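Operations > Clomach cell > Post-fault inspection

Checklist following grip release fault, sock handling task

Fault as logged: the Stendura gripper released a sock during a carry move and continued the cycle as if still loaded. No injury. Arm stopped by hand at the pendant. Unit stays on restricted speed until every open item is signed.

1. Emergency stop, pendant and wall: PASS
Both latch and both need a manual reset.

2. Table clear to the marked line: FAIL
Household items are still stored along the back of the table. The carry path has to be taught with them in place or they have to go. Move the chopstick holder first, as it is a hard object near the drop point.

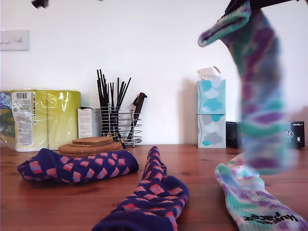 Restricted speed is set at 30 percent for all moves over the table. Do not raise it to reproduce the fault.

3. Finger faces, wear and contamination: PASS WITH COMMENT
Lint found in the finger pads. Cleaned and refitted. Add to the weekly sheet.

4. Grip force at closure: FAIL
Setpoint is 60 N. Logged force at the time of release was well under that, and the controller raised no warning. Kandasamy firmware applies the low-force alarm to rigid parts only. Knit fabric compresses after closure, so force must be read again before lift.
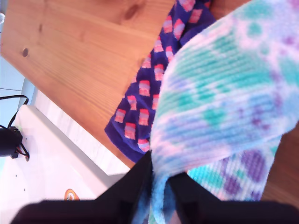 Repeat the closure test with a folded sock and with a single layer. Record both values.

5. Cable routing at the wrist: PASS
No chafing. Tie replaced at the second clamp.

6. Carry path clear of people: OPEN
Floor tape is missing on the window side. A person can come within reach of the arm without crossing a marked line. No unattended cycles until the tape is down.
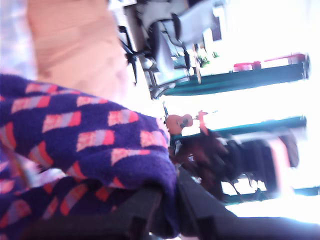 Item 6. Person with long hair among the tables, ukulele nearby.

7. Long hair tied back, loose straps secured: OPEN
Applies to anyone inside the taped area, including visitors. Sign to be posted.

8. Load-lost detection during travel: FAIL
Fault code 239 was written to the log at the end of the cycle, over 2 seconds after release. It should stop the arm at once. Emano has the log and the parameter file.
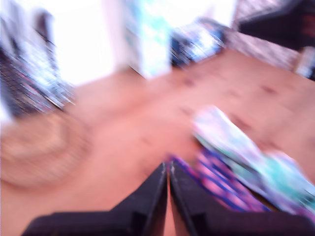
Travel moves above floor areas are to be tested with fabric loads only. Hard or heavy items stay off the task list until item 8 is closed.

9. Restart authorization: NOT GIVEN
Reinspect items 2, 4, 6, 7 and 8.

Contact the cell safety desk | Copyright Clomach | Back to top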